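Automation at the Clutalcombe returns depot

The Clutalcombe returns depot is a warehouse operated by the mail-order firm Bavbridge, where goods sent back by customers are opened, checked, sorted and put back into stock. It is best known for the gradual introduction of robotic arms on its small-goods line, a project carried out under the name Cikidwood. The change affected the duties, pay grades and shift patterns of the people who worked there, and it has been used as a case study in courses on warehouse work.

Background

Bavbridge opened the depot as a plain storage building. It was converted to handle returns when the firm closed two smaller sites and moved their staff to Clutalcombe. The building is divided into a receiving dock, a small-goods line, a bulky-goods hall and a repacking area.

Before Cikidwood, all sorting on the small-goods line was done by hand. A sorter stood at a table, tipped out a tote of returned items, and placed each one in a bin according to its product group. A full tote could hold hand tools, kitchenware, toys and boxed goods in any mixture, as items were not separated at the dock. The work was not heavy, but it was repetitive, and most absences recorded on the line were put down to wrist, neck and shoulder complaints. New sorters were expected to reach a steady pace of 40 totes per shift by the end of their training.

The Cikidwood project

Planning for Cikidwood began in April, after a proposal from the equipment supplier Vukčević. The supplier offered a jointed arm with a two-finger gripper, to be placed over a sorting table and taught to lift single items out of a mixed group. Bavbridge agreed to a trial of three cells, with the remaining tables left in manual use.

Most of the early work was done in simulation. A model of the arm was set over a flat gray surface and given groups of loose objects of different shapes and sizes. Staff from the line were asked which kinds of items caused the most trouble by hand, and their answers were used to put the groups together. Long items with the weight at one end were high on the list, along with round containers that roll and thin packets that slip under other things.
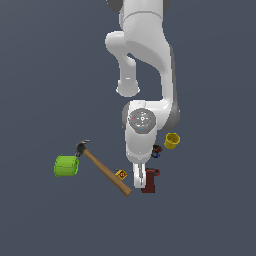

Simulated sorting cell, with the arm's gripper among a hammer, a green container, a yellow cup and other small items.

The simulation allowed the supplier to try 2000 arrangements before any equipment was delivered. It also gave the depot a way to show staff what was planned. Screens were set up in the break room, and sorters could watch the runs and comment on them. Several of the comments led to changes. The most important concerned the order in which items were taken. The first version of the software picked whichever item was nearest to the gripper, while experienced sorters tended to clear the loose items at the edges first and leave the crowded part of the table for last. A setting for this second method was added and later became the standard one.

The first physical cell was switched on on 16 August 2021. The other two followed once the table height and the lighting had been corrected.

Operation

Each cell handles one tote at a time. The contents are tipped onto the table, and the arm lowers its gripper over the group, closes its two fingers on an item, and moves it to a bin. An item that cannot be gripped after three attempts is left where it is and a lamp on the cell lights up. A worker known as a cell attendant then removes it by hand and presses a button to restart the cycle.

Closely packed items are the most frequent cause of a stop. The gripper needs space on both sides of an item for its fingers to pass, and when a small packet lies against a tool handle, or a cup stands beside a box, there may be no such space. Attendants are trained to spread the contents of a tote with one sweep of a plastic rake before the cycle begins. This step was not part of the original plan. It was introduced by the night shift and written into the instructions some weeks later.

Hammers and similar tools are usually gripped by the handle. Because the head is heavier, the item can swing as it is lifted, and the cells run at a lower speed whenever a tool of this kind has been recognized.
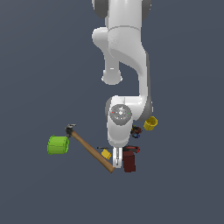 Effects on staff

The small-goods line had 69 employees when the project began. Bavbridge stated that no one would be dismissed as a result of the trial, and a written agreement to this effect was made with the staff council. Numbers on the line fell over the following period through retirements and moves to other parts of the depot, mainly to repacking, where there were open positions.

The role of cell attendant was new. One attendant looks after all three cells, walking between them and clearing stops as they come up. The post was first placed in the same pay grade as sorting. Attendants objected that they were now also responsible for cleaning the gripper fingers, recording faults and deciding when to shut down a cell, and the post was moved up one grade after talks with the council.

Reports of wrist and shoulder pain were lower among attendants than among manual sorters. Other complaints took their place. Attendants walked much farther in a shift, and many described the work as hard to settle into, with long quiet stretches followed by two or three lamps lighting up together. The talk that had gone on between neighboring tables was also missed. The depot responded by moving the cells closer together and by rotating attendants to a manual table for part of each shift. Rotation was popular with most of the staff, although a few longer-serving sorters asked to remain at the manual tables full time and were allowed to do so.

Training changed as well. New employees still begin at a manual table, where they learn the product groups and the common types of damage. They move on to the cells only after this period. Supervisors considered the order important — an attendant who had never sorted by hand was slower to notice when the arm had placed something in the wrong bin.

Inspection for damage was never automated. The arms sort items by product group only, and the decision on whether a returned item can be sold again is made by a person in the repacking area. The number of inspectors was increased, as the cells delivered items at a more even rate through the night than the manual tables had done.

Reception

Opinions on the project within the depot were mixed. The staff council supported the agreement on jobs but criticized the firm for leaving the question of pay until after the cells were in use. It also asked that the fault records be used only to improve the cells and not to judge the attendants on duty. Bavbridge accepted this, and the names of attendants were removed from the records.

The use of simulation in the break room was generally regarded as a success, and was repeated when changes to the bulky-goods hall were under discussion. A proposal to fit arms in that hall was not taken up. The items handled there, such as garden furniture and rolled carpets, were judged too large and too varied in shape, and the hall was given lifting aids operated by hand.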